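Reviews > Robot Arms > Teleoperation Kits

Home | Reviews | Guides | Forum | Contact

Cliseo Leader Handles, used for two months

Posted 29 May 2022

The Cliseo handles are a pair of small leader arms you move by hand while two follower arms copy you. I bought mine in March for $149, without followers, to record demonstrations of kitchen tasks.

Setup took one evening. The clamps are solid and the printed instructions are fine up to calibration, where page 11 skips the step of zeroing the wrist. Do that first or the grippers will sit at a slant.

Lag is low enough that I stopped noticing it. The trigger is the weak part. It has a stiff spring, and my index finger was sore after an hour. A softer one from Bollar fit without changes.

I have recorded almost 500 episodes, most of them coffee tasks.

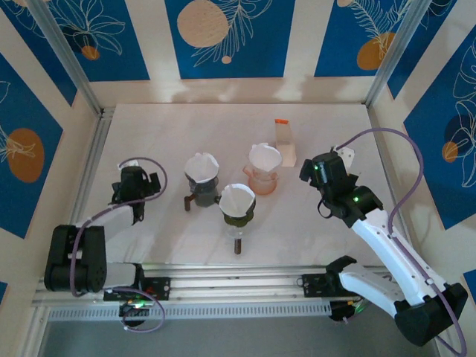
Paper filters are hard to handle this way. There is no force feedback, so you judge the grip by eye, and I crushed a lot of them in the first week. Working slower helped. Both arms together took more practice than one.

The recording software saves each run as its own folder and has crashed twice. No data was lost.

Rating: 4 out of 5. I would buy it again, with the softer spring.

We use cookies to remember your settings. Accept | Manage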